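Unit 5: Slope processes on airless bodies

Notes prepared by Nam-gil Cheon for the second-year planetary surfaces course. Read before the March lab session. The terrain models for the Treteo and Godinho exercises are on the course drive.

1. What moves material without water or air

On Earth, most loose material on a slope gets moved by rain, streams, frost or wind. The Moon, Mercury and most asteroids have none of these, but their slopes still change. Crater walls slump, boulders roll, and sharp rims become rounded over time. The main agents are impacts, shaking from impacts and quakes, and daily heating and cooling.

Small impacts do most of the slow work. Each one throws grains in all directions. On flat ground the grains land evenly and nothing changes on average. On a slope, grains thrown downhill travel farther before landing than grains thrown uphill, so the net movement is down. This is called topographic diffusion, or sometimes just creep.

2. The diffusion model

We treat the change in elevation at a point as proportional to the curvature of the surface there. Convex places (rims, ridge crests) lose material. Concave places (crater floors, the foot of a wall) gain it. A straight slope passes on as much as it receives and stays the same height until the changes above and below reach it.

Two things follow from this. Small craters fade much faster than large ones, and a fresh crater changes fastest just after it forms, when the rim is sharpest. If the diameter doubles, the time needed to reach the same degree of softening goes up by a factor of four.

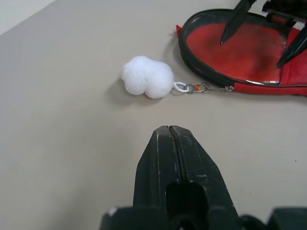
White pom-pom with a plastic ring and metal clasp, on a beige tabletop.

The model works for gentle slopes. It does not work close to the angle of repose, where material fails in sudden slides. For the Gravus profile, leave out the upper wall and fit only the lower part and the floor.

3. Boulders and their tracks

A boulder that rolls downslope leaves a track in the regolith, often a chain of shallow pits where it bounced. Tracks are erased by the same small impacts that drive creep, so a visible track means a recent fall in geological terms. A boulder with no track may have fallen long ago, or it may have been thrown there as ejecta. Look at its position first. A block sitting on level ground far from any wall is unlikely to have rolled.

Deeper tracks suggest softer ground, but boulder mass and speed matter too. Do not compare track depths between boulders of very different size.

4. Lab exercise

Draw 5 profiles across the Treteo crater, each passing through the center. The pixel spacing is 2 meters. Measure depth from the average rim height, and note any profile that crosses a younger crater.

Repeat for Godinho and compare the depth-to-diameter ratios. A fresh simple crater has a ratio near one fifth. State which of the two is more degraded and give your evidence.

Hand in plots with both axes labeled and the vertical exaggeration stated. The lab is worth 20 points, with 11 for the profiles and the rest for the written answer. Questions about the software go to Arnaldo Figueiredo.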